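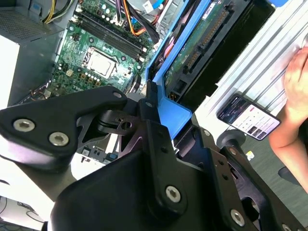
The gripper working over an open desktop PC.

About Miltix

Miltix is a small company that teaches robots by showing them. A person takes hold of the arm, or sits at the remote station with a hand controller in each hand, and does the job. The robot's joints, its gripper and its cameras are all recorded while that happens. Later we train on those recordings, and the arm has a go on its own. Then we fix what it got wrong by showing it again, and we love that part almost as much as the first try!

Our subject right now is old desktop computers. Lots of them get thrown out whole every year with good parts still inside, and taking one apart properly is slow, fiddly work. There are latches that only let go if you press and slide in the right order. There are drive caddies that need a squeeze on one side and a pull on the other. Cables run in front of everything. A person picks all this up in an afternoon, and it's very hard to write down as a set of rules, so we stopped trying to write it down.

How we got started

We began as a weekend project called Lodhi, with one secondhand arm and a gripper that had to be re-tightened every few hours. The first skill we ever taught it was pulling a memory stick out of its slot. It took 82 demonstrations before the arm did it alone, and we cheered so loudly that the people next door came by to ask what had happened. (They stayed for lunch.)

Today there are 10 of us. Half the team came from repair benches and the other half from software, and everybody takes turns teaching. We think that's a big part of why the recordings are good. Someone who has opened hundreds of computers has a feel for when a clip is about to give, and you can see that feel in the way the arm moves when they're driving it.
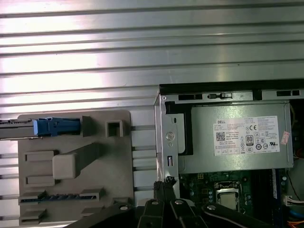
Do your teachers need to know how to program?
They don't need any programming at all. A new teacher spends a morning practicing with the controllers, moving blocks and plugging in loose cables, and usually records a first real task the same day. What matters most is patience and steady hands.

What we teach with

We use two methods. For slow, close work we guide the arm by hand, because you can feel the contact as the part moves. For longer jobs we use Altska, our remote control station. The teacher watches through the cameras on the arm and sees what the robot sees, and that keeps us honest. If a teacher can't find the latch through those cameras, the robot won't find it either, so we change the lighting or the starting pose and go again.

The library where we keep everything is called Iroson. It holds 653 finished demonstrations so far, covering 6 kinds of task:

Removing a case panel
Releasing a drive caddy
Unplugging power and data cables
Taking out memory
Opening a processor socket
Moving a cable bundle out of the way

Each demonstration is watched by a second person before it goes in. We keep the clumsy ones too, in their own folder, with notes on where things went sideways. A grab that slips and gets corrected is a very useful thing for a robot to learn from, and some of our best results came after we added more of those.

Cables are still the hardest thing we do, and we'd happily talk about them all day. They bend, they spring back, they hide the part you want, and no two cases have them tucked in quite the same way. We've been working on them since the spring and the arm gets a little better each month. 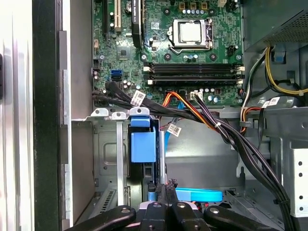 Fingertips together, down beside the blue cable.

Come and teach

We open the workshop to visitors one evening a month and anyone can have a turn at the controls. Bring a friend, and bring an old desktop if you have one going spare (any make is fine, and the messier the wiring the happier we'll be). Schools and repair groups can write to us for a longer session during the day. The November evening is full, but there's a waiting list and people do drop out.

Page last updated 2018-11-08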